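Where Does All the Furniture Go? Building a Study Corner Out of Other People's Leftovers

Student project report, Materials and Making II
Masanobu Hirose
Handed in 2020-06-06

Why I picked this

I have moved apartments twice since starting school, and both times the hallway of my building looked like a furniture store had tipped over. Shelves, drawers, desktops, tabletops with no legs, legs with no tabletops. Most of it was flat panel stuff with a colored strip along the edge, and most of it was gone by the next morning. So when we were told to pick an everyday material and spend a term with it, I knew right away (my roommate wanted me to do bread, but she mostly wanted the bread).

My plan was to collect old panels, find out how worn they were, and build one small study corner from them. I gave myself a budget of 795 crowns in campus shop credit and ended up spending 290, mainly on screws, glue and one truly awful roll of edge tape that I'll get to.

Getting the panels

The first batch came from the reuse shed at Kullombridge, where you can take pretty much anything if you carry it out yourself. I carried it out myself. It's a long hill! I came home with nine pieces, and two of those were too swollen at the corners to be any use, so they went back down the hill a week later.

The second batch was easier. Kovura, the little shop that does kitchen refits behind the bus station, let me go through their offcut rack. These pieces were cleaner and the edges were sharper, but they were also smaller, and I had to change my drawing so the side shelf came out narrower than I wanted. I still think the first drawing was nicer.

Cleaning and sorting

I thought this would take an afternoon and it took most of a week. Every panel got wiped with warm water and dish soap, dried with a towel and then left standing up overnight. Pencil marks came off with an eraser. Old glue mostly didn't come off with anything, though a plastic scraper helped and a metal one made everything worse — I have a panel with a long gouge in it to prove that.

For sorting I used three piles called Good Face, Bad Face and Mystery. Good Face meant the side people would see was fine. Bad Face meant it could go against a wall. Mystery was for pieces I kept changing my mind about, and it was always the biggest pile. My teacher asked for proper criteria in the final version, so I wrote down scratches you can feel with a fingernail, stains that stay after two cleanings, and edges that lift when you push on them.

Edges

Okay, edges. I had no idea how much of this project would be about edges. A panel can have a scuffed face and still look decent if the strip around it is neat and bright, and a lovely clean face looks like trash if the strip is peeling. I spent more time running my thumb along edges than doing anything else, and I started doing it in cafes too.

I liked the yellow ones best. Yellow next to white is cheerful, and it also shows you exactly where a panel stops, so you bump into it less when you're tired.

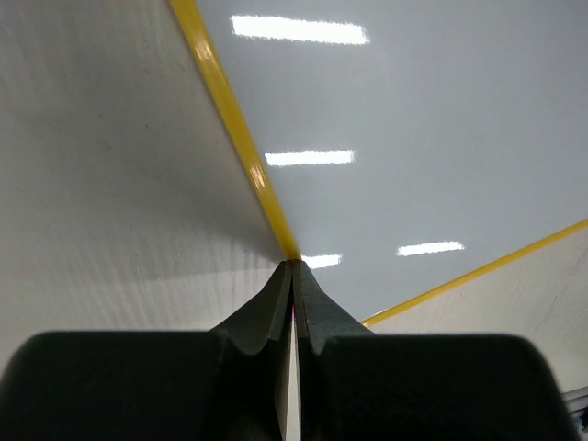
Figure 1. White surface with streaks and smudges, glossy yellow edge strip, and a smoother light gray surface beyond it.

The mix of finishes is something I kept coming back to when I was choosing what goes next to what. Glossy gray bounces the lamp right back at you, while a streaky white is much easier on the eyes, and I wanted the easy one under my notebook. I tried it both ways at home for a few evenings and the glossy one lost every time.

My own edge tape was the low point. I bought it at Koltaletti, ironed it on, and it let go at both ends before I'd even put the iron away. I redid it with Kütt glue and clamps and that held much better, although there's a bump near the back corner if you know where to look.

What I'd change

I'd measure the wall first. I measured the panels very carefully and then guessed at the wall, and the whole corner sits roughly a hand's width out from where I meant it to. There's a wastebasket in the gap now.

I'd also start the edges earlier, and I'd ask Kovura for long pieces before anybody else gets to the rack. The side shelf still needs a second bracket, which I'm putting in when I'm back in July.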